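What Is Fasting, And Do I Have To Do It?

February 24, 2020

Pancake Day is tomorrow! I've been looking forward to it for weeks, and I'm having lemon and sugar on mine, thank you very much, even though my friend Kerttu says jam is the only proper topping. Last year at the church in Prornavholm we made nearly 200 pancakes and I dropped five of them on the floor.

But the day after Pancake Day is when Lent begins, and that's when the questions start. Jawad asked me a really good one: "Is fasting the same as going fast?" Well, no, but I can see why you'd think so, because it's the very same word. When you run fast, you're quick. When you fast, you go without food for a bit (or without some kinds of food) so that you can spend more time thinking about God and praying.
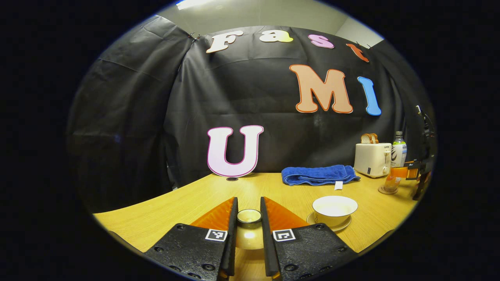 A small cream-coloured cup with a dark rim.

People in the Bible fasted for all sorts of reasons. Sometimes they were very sad. Sometimes they'd done something wrong and wanted to say sorry to God and really mean it. Do you remember Jonah, the one who got swallowed by the big fish? After the fish spat him out he went to a city called Nineveh and told the people there that they were in deep trouble. They believed him, and the whole city fasted. The king ordered that even the cows and sheep had to join in! I do wonder what the sheep thought about it.

Then there was Queen Esther. She had to go and see the king without being invited, which could have got her killed, so she asked all her people in the city to fast for three days before she went. She was frightened and she didn't want to face it on her own.

And Jesus fasted too. He went out into the wilderness for 40 days, and the Bible says that afterwards he was hungry. (I should think he was!) The devil came and said, go on, turn these stones into bread. Jesus said no. He said that people don't live on bread alone, they need God's words as well. Lent is when lots of Christians remember those 40 days.
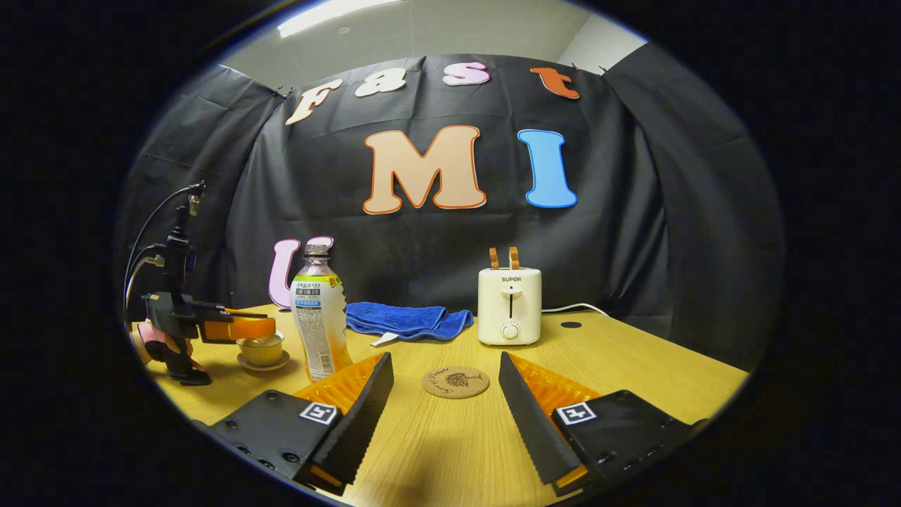

"Fast" in cut-out letters on a black backdrop.

So do you have to stop eating? NO. Please don't! You're growing, and you need your breakfast and your lunch and your tea. People who are ill or very old don't go without meals either. What children often do is give up one little thing, like sweets or a favourite game. Talk to a grown-up at home first, whatever you pick.

When I was seven I gave up crisps. I lasted until my cousin's birthday party, and then I ate a whole bowl of them behind the sofa and felt dreadful. My gran said God wasn't keeping a score sheet and I could just start again in the morning, so I did.

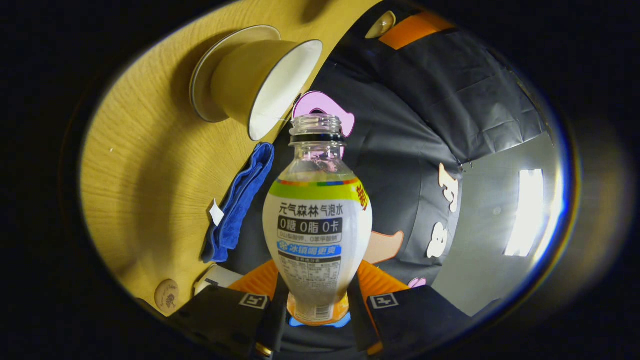 Some people would sooner take up something new for Lent. Laiba's family are Muslim and they fast in Ramadan, and she told me her family give extra to people who haven't got enough at that time of year. Christians try to do that in Lent as well. You might put your sweet money in a jar, or write to somebody who's lonely, or let your brother choose what to watch (that one is hard).

One more thing. Jesus told his friends not to go about with long, gloomy faces when they were fasting, just so everybody would notice. He said to wash your face and comb your hair and get on with your day, and God would know. So if you give up chocolate, try not to sigh loudly every time you walk past the shop. I'm giving up biscuits with my tea and I've told all of you about it, so I've rather spoilt mine already.

Words to know
Lent: the weeks before Easter, when Christians get ready for it.
Fasting: going without food, or some foods, for a while.
Wilderness: a wild, empty place where hardly anyone lives.

You can read about Jonah in Jonah chapter 3, Esther in Esther chapter 4, and Jesus in the wilderness in Matthew chapter 4. The bit about gloomy faces is in Matthew chapter 6.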